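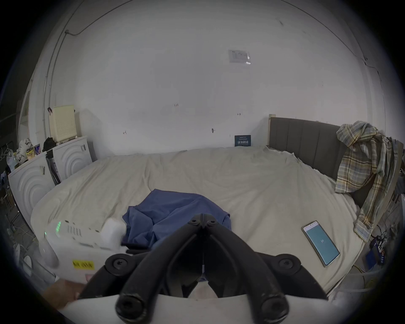 The Mundum hand gripper has been praised a lot for how easy it is, and most of that praise seems to come from people who used it for one afternoon at a clean desk. I had it for longer than that, and I tried it in bedrooms, where folding and tidying jobs get recorded. A crumpled blue cloth on a wrinkled cream sheet is a fair test for a tool like this, and a phone lying flat on the same sheet is a harder one. The two curved fingers come together in a narrow tip, good for pinching up a fold of fabric. A phone is another matter. You have to get one finger under the edge, the mattress gives way, and you end up pushing the thing across the bed.

Mundum says the fingers will lift "everyday objects" and leaves it there. I logged 100 tries with a phone on soft bedding and got a clean lift in 64 of them. On a table it did better, but I don't see why a household tool should be judged on tables.

I ran the same tries with the older Hosoda, which has flat pads and looks like something from a salad bar. It was worse with cloth and a little better with phones. It is also heavier at the wrist, and I wouldn't want to use it all morning.

The camera view is very wide. Supporters call this a strength, and I can see the point: you get the bed, the headboard and most of the room in one go, with the fingertips still in view. The price is that straight edges bend. The far side of a mattress comes out as an arc, and small things near the back wall get tiny. Stando, who sell the software that goes with it, say their correction step takes care of the curve. It does in the middle. Out at the sides I would not trust a measurement.

Build is decent. The round pivots had no play in them after 4 weeks, though one center screw needed a turn in the second. The white housing shows every mark.

Then the price. At 300 dollars it costs more than the Hosoda, and spare fingers are sold only through Dematden, who took from December until well into the new year to send mine.

If you mostly handle clothes, it's worth borrowing one first. For flat, hard things on soft surfaces I'd keep looking, and I'm hanging on to the Hosoda for now.

Posted 9 Jul 2022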